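Plollville Arm Club

Home
About us
Meetings
Rules for the table
Contact

About us

The Arm Club is a student robotics club at Plollville High School. We work with robot arms that sit on a table and pick things up, move them and put them down. Other schools near us have clubs that build driving robots for competitions, and we get asked a lot whether we do that too. We don't. Our members spend their time on programming, on planning tasks and on writing down what happened so the next group can try it again.

The club is open to every student in grades 9 through 12. You do not have to be in a computer class and you do not have to be good at math. The school has 490 students, and any of them can come to a meeting and watch before deciding to join.

How the club started

The club began as a lunch group that met in the back of the physics room. Teodor Sârbu, who teaches physics and the engineering elective, had a single small hobby arm that ran on servo motors and missed its target most of the time. The students who came to lunch wanted to know why it missed. They taped paper to the desk, marked where the arm was supposed to go and where it went, and drew up a chart. The chart still hangs by the door.

The following year the group became a regular after-school club with its own table. The name "Arm Club" was on the sign-up sheet because there was no other name yet, and it stayed.

What we do

Each semester has one main task, split into smaller ones. A small task might be: pick up a round tin from one spot and set it down on another. That sounds short, but a tin has a smooth rim and the fingers have to come down in the right place at the right height. Members first guide the arm through the motion slowly, then write it as a program, then run the program with the tin moved a little to one side.

We use ordinary items. Small steel tins, a saucer, a wire mesh pen holder and blocks of wood have all been on the table. Members bring things from home if they are small, clean and not made of glass. Flat cardboard goes under most tasks. It can be drawn on, cut to size and thrown out.

The main task this year is called Kokside. It is a sorting task. A mix of objects is placed on the cardboard by one team, and the other team's program has to move each object to its proper place. A run lasts 60 seconds. The name comes from the made-up harbor in the first version of the rules, where the objects were cargo and the cardboard was the dock. The harbor has since been dropped from the rules.

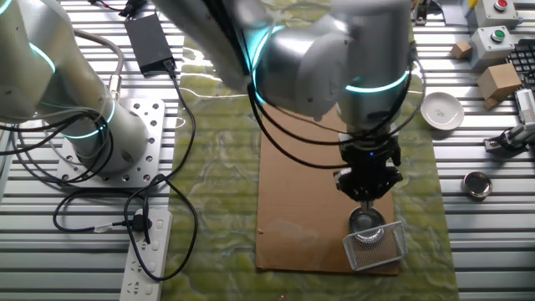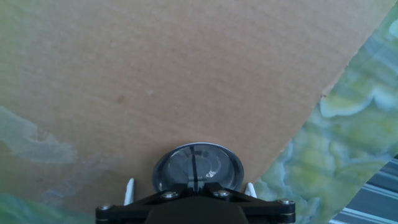
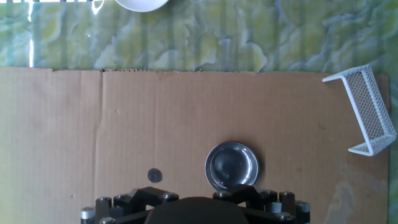
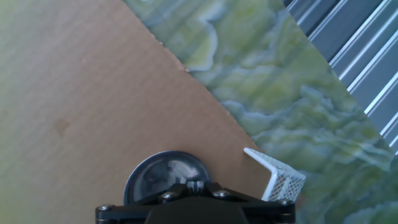 Work at the table. The first picture looks down on the arm and a steel tin; the other three are from a camera at the gripper.

How a meeting runs

Meetings are 90 minutes long. The first part is setup. Two members check the table, the cables and the stop buttons, and sign the log. The arms stay off until the log is signed.

After that we split into teams. One team has the table and the others work at the computers along the wall, and then they trade. Teams at the computers write and check their programs, go through recordings from the last meeting, or work on the notes. The team at the table always has one person whose only job is to stand by the stop button and watch. That person does not type, hold parts or talk to the programmer except to say stop. We rotate this job so everyone does it, including members who have been here for years.

The last part of the meeting is cleanup and notes. Each team writes what it tried, what settings it used and what it would do next. Notes are kept in a shared folder that we call Demia. It started out as "academic" on a badly labeled binder, and the last students to use the binder kept what was left of the label. If you missed a meeting, read Demia before you ask.

Using the cameras

A lot of our newer work has to do with cameras. A view from the gripper shows what is right in front of the fingers but very little of the rest of the table, so members have to learn to tell where they are from small clues like the edge of the cardboard or a pen mark. Shiny objects give us the most trouble. Light from overhead shows up in polished metal, and a program that looks for the edge of a bowl can pick out the reflection. The camera team keeps a page in Demia with the settings they have tried for this. It is long and out of order, and they know.

The Ikonen run

At the end of the fall semester, in December, we hold an open evening for families. The main event is the Ikonen run, named after the family that put up the first prize, a tray of cinnamon rolls. Each team gets the same objects in the same starting places and has to clear the cardboard with no one touching the arm. A team that stops its own run for safety does not lose points and may start over once. The prize is still cinnamon rolls.

Visitors are welcome to ask questions at the open evening. Please stay behind the tape on the floor while an arm is powered.

Joining

Dues are $20 a year. They pay for tape, cable ties, replacement fingertips and snacks. If the dues are a problem, talk to Mr. Sârbu and they will be waived. You don't have to fill out a form for that.

New members do the safety session first and get their table card at the end of it. Until you have a card you can work at the computers and watch at the table, but you can't be inside the tape. Long hair has to be tied back. Hoodie strings have to be tucked in. Food and drinks stay on the shelf by the door.

You can join at any point in the year. Members who come in the spring are usually put with a team that has already finished the tin task, and they start on that one with help.

Contact

Mr. Sârbu is in the physics room before school and during lunch. Parents can leave a message for him at the main office. Students who want to visit a meeting can just show up at the start.

Page last updated Mar 10, 2020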